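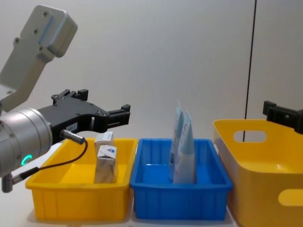

작은 종이상자 제품, 통에 세워 담으세요 눕혀 담으세요?

정리수납 게시판 > 작업실·창고

글쓴이 소분하는집
조회 708

작업실 선반을 정리하는 중입니다. 낱개 종이상자로 된 소품을 종류별로 플라스틱 통에 나눠 담고 있는데 기준이 안 잡혀서 의견 여쭙니다.

지금은 사진처럼 세워서 한쪽 벽에 붙이고, 앞뒤로 줄을 세우는 방식입니다. 통은 위가 트여 있고 옆면에 세로 골이 있는 노란 통이에요. 같은 크기로 선반 전체를 맞출 생각이고 필요한 통은 32개입니다.

문제는 두 가지입니다.
수량이 적을 때는 상자가 기웁니다. 꽉 차 있으면 서로 받쳐 주는데 몇 개만 남으면 비스듬해집니다.
뒤에 있는 상자는 윗부분만 보여서 무슨 제품인지 구분하기 어렵습니다. 같은 제품만 넣으면 상관없는데 저는 종류가 많아서 통 하나에 두 종류를 넣어야 하는 칸이 꽤 있습니다.

눕혀서 쌓는 게 나을지, 세우고 칸막이를 넣는 게 나을지 궁금합니다. 통을 바꾸는 건 이미 절반을 사 놔서 어렵습니다.

댓글 18

파디네문구
세우는 쪽이요. 눕혀서 쌓으면 맨 아래 것을 꺼낼 때마다 위를 다 들어내야 합니다. 하루에 몇 번만 꺼내도 귀찮아집니다.

kojo_dogbe
저는 눕힙니다. 상자 위쪽 뚜껑 날개가 약한 제품은 세워 두면 손이 자꾸 그쪽으로 가요. 위에서 집어 올리니까 날개 모서리부터 구겨집니다. 사진에 앞쪽 상자도 윗날개 모서리에 구김이 조금 있네요. 선물용으로 파는 거면 신경 쓰셔야 할 겁니다.

소분하는집
kojo_dogbe 님, 그 부분은 생각 못 했습니다. 판매용이 섞여 있어서 구김은 곤란합니다. 눕히면 꺼낼 때 어디를 잡으시나요?

kojo_dogbe
옆면 두 군데를 잡습니다. 대신 세 단 이상은 안 쌓아요. 그 이상 올리면 아래 상자가 눌립니다.

창고지기둘째
세 단만 쌓으면 통 높이가 남지 않나요? 그럴 바에는 낮은 통을 쓰는 게 맞죠. 글쓴 분은 통을 못 바꾼다고 하셨으니 세우는 게 맞다고 봅니다.

kojo_dogbe
높이가 남는 게 왜 문제인지 모르겠습니다. 선반 간격이 정해져 있으면 통 위로 어차피 손 넣을 공간이 있어야 합니다.

창고지기둘째
자리가 모자라서 정리하는 사람한테는 문제입니다. 저는 남는 높이가 제일 아깝던데요.

나아안트위
포장 일 6년 했습니다. 제가 있던 곳은 전부 세웠고, 빈자리에는 골판지를 접어서 끼웠습니다. 택배 상자 남은 것을 통 안쪽 폭에 맞게 자르고, ㄷ자로 두 번 접어서 넣으면 됩니다. 상자가 줄어들면 접은 걸 벌려서 폭을 늘리고요. 돈이 안 듭니다.
자를 때는 통 바닥 폭을 재세요. 위쪽 테두리가 바깥으로 벌어진 통이라 위에서 재면 안 들어갑니다.

소분하는집
감사합니다. 바닥 폭 재는 걸 메모해 뒀습니다. 골판지 골 방향은 세로로 하나요 가로로 하나요?

나아안트위
세로요. 가로로 하면 상자가 기댈 때 휘어집니다.

오베드A
골판지는 가루가 떨어집니다. 흰 상자면 티가 나요. 저는 북엔드 작은 걸 씁니다. 동네 균일가 매장에서 개당 1,000원 주고 샀고 ㄴ자로 된 거면 다 됩니다.

파디네문구
북엔드는 통 바닥이 평평해야 안 밀립니다. 가벼운 상자 몇 개면 버티는데 조금만 무거워도 밀려요. 바닥에 미끄럼 방지 매트를 깔면 좀 낫습니다.

오베드A
매트 깔고 쓰고 있습니다. 빼먹고 안 썼네요.

나아안트위
가루 얘기는 맞습니다. 자른 면에 종이테이프를 한 번 둘러 주면 덜합니다. 흰 상자 다룰 때는 저희도 그렇게 했어요.

포장대옆자리
칸막이보다 먼저 한 통에 두 종류 넣는 걸 다시 생각해 보셨으면 합니다. 비슷한 크기에 비슷한 색이면 반드시 잘못 집습니다. 제가 그렇게 해서 한 달에 세 번 오배송을 냈습니다. 통이 비어 보여도 한 통에 한 종류가 낫습니다.

소분하는집
그렇게 하면 통이 32개로는 모자랍니다. 자주 나가는 것만 한 종류씩 쓰고 나머지는 섞으려고 했습니다.

포장대옆자리
그러면 반대로 하세요. 자주 나가는 건 손에 익어서 섞여 있어도 덜 틀립니다. 가끔 나가는 게 헷갈려요.

창고지기둘째
그건 동의 못 하겠습니다. 틀리는 횟수는 많이 집는 쪽에서 늘어나죠. 손에 익으면 안 보고 집으니까 더 위험하고요.

포장대옆자리
저희는 통계까지 낸 건 아니고 겪은 걸 말씀드린 겁니다. 사람마다 다를 수 있겠네요.

에우라베나
섞어야 한다면 앞뒤로 두지 말고 좌우로 나누세요. 앞뒤로 세우면 뒤 상자는 위쪽만 보이니까 앞 것을 젖혀 봐야 압니다. 좌우로 나누면 둘 다 앞면이 보입니다. 통 가운데에 칸막이 하나 세우고, 통 앞면에도 왼쪽 오른쪽 따로 라벨을 붙이면 됩니다.
라벨은 통에 바로 붙이지 말고 고리형 이름표를 테두리에 거는 걸 권합니다. 세로 골이 있는 면은 스티커가 골 위에 떠서 잘 떨어집니다.

소분하는집
좌우로 나누는 방법이 제일 간단해 보입니다. 테두리에 거는 이름표는 어떤 걸 쓰시나요?

에우라베나
저는 테틀리에서 나온 20장 묶음을 씁니다. 두꺼운 종이로 직접 잘라서 써도 됩니다. 접는 부분만 길게 남기면 걸립니다. 통을 포개서 보관할 일이 있으면 걸린 이름표를 먼저 빼야 합니다.

kojo_dogbe
좌우로 나누면 한 줄에 들어가는 수가 절반인데요. 많이 쌓아 두는 품목은 안 됩니다.

에우라베나
많이 쌓아 두는 품목은 섞을 이유가 없으니까 통 하나를 다 주면 됩니다. 남은 수량이 적은 것끼리만 나누자는 얘기예요.

소분하는집
정리하면서 중간 결과를 적습니다.

수량이 많은 품목은 통 하나에 한 종류, 세워서 꽉 채웁니다.
수량이 적은 품목은 좌우로 나누고 가운데에 골판지 칸막이를 세웁니다. 자른 면은 종이테이프로 감쌌습니다.
판매용 중에서 날개가 얇은 상자는 kojo_dogbe 님 말씀대로 눕혀서 두 단까지만 쌓기로 했습니다.

칸막이는 다섯 개 만들어 봤는데 처음 두 개는 통 위쪽에서 잰 치수로 잘라서 버렸습니다. 나아안트위 님 글을 읽고도 그랬습니다. 바닥 기준으로 다시 자르니 들어갔고, 위쪽은 양옆이 조금 뜹니다. 작은 상자라 그 틈으로 넘어가지는 않습니다.

이름표는 두꺼운 종이로 잘라서 걸었습니다. 품목명은 크게 쓰고 그 밑에 보충 기준 수량을 적었습니다.

오베드A
보충 기준 수량은 연필로 쓰세요. 계절마다 바뀝니다.

파디네문구
맨 위 칸에는 눕힌 통을 두지 마세요. 눈높이보다 높으면 안이 안 보여서 손으로 더듬게 됩니다. 저는 위 칸은 세운 것, 허리 아래는 눕힌 것으로 나눴습니다.

창고지기둘째
위 칸에 세운 것도 통 테두리보다 키가 작은 상자면 안 보이기는 마찬가지입니다. 위 칸에는 예비 재고만 두는 게 낫습니다.

소분하는집
위 칸은 아직 비어 있어서 예비 재고로 돌리겠습니다. 나머지 통은 5월에 들어온다고 해서 그때 이어서 하려고 합니다. 연필은 바로 바꿔 썼습니다.

장비빨
같은 노란색으로 다 맞추시는 건가요? 저는 품목군별로 색을 다르게 하는데, 나중에 한 색만 단종돼서 지금은 뒤죽박죽입니다. 한 색으로 가실 거면 여유분을 몇 개 더 사 두세요.

소분하는집
네, 노란색으로만 갑니다. 여유분 두 개 추가로 주문했습니다.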